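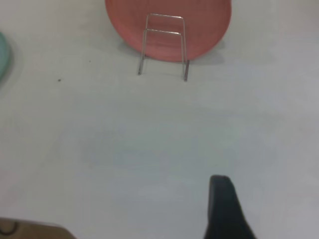 March
Speaker notes by the Macedo shop floor team

Hi everyone, thanks for staying past lunch! Slides are short, so stop me whenever.

Start with the question I get most: do plates belong on a table or on a wall? I love a plate on a stand. You get to see its whole face, and you can still take it down and put cake on it.

Wire stands first. Thin wire is my favorite under a plain, matte plate – the color does the work and the metal adds a bit of shine. Pass the Pludeno stand round the room now. Let people bend it (gently!). If it wobbles, press the feet flat on the table before you blame the plate.

Lean. Tip the plate back a little further than feels right. Test with one finger at the rim. If it rocks, go up a stand size.

Color. Pinks and corals look wonderful on a pale surface. Tell the Gernilent story here: we moved 30 plates off a dark oak shelf onto white tables and people finally started picking them up. Same plates, same price!

Light – ask someone to get the switch. Side light gives you a soft shadow, and that makes even a cheap plate look cared for.

Spacing. Leave more room than you think. One plate on its own can hold a whole side table. Pause, show the crowded Vuven window, let them groan.

Hands-on part, two people to a table. Swap plates halfway through.

Questions, then coffee. Remember to collect the stands, we were short last Wednesday.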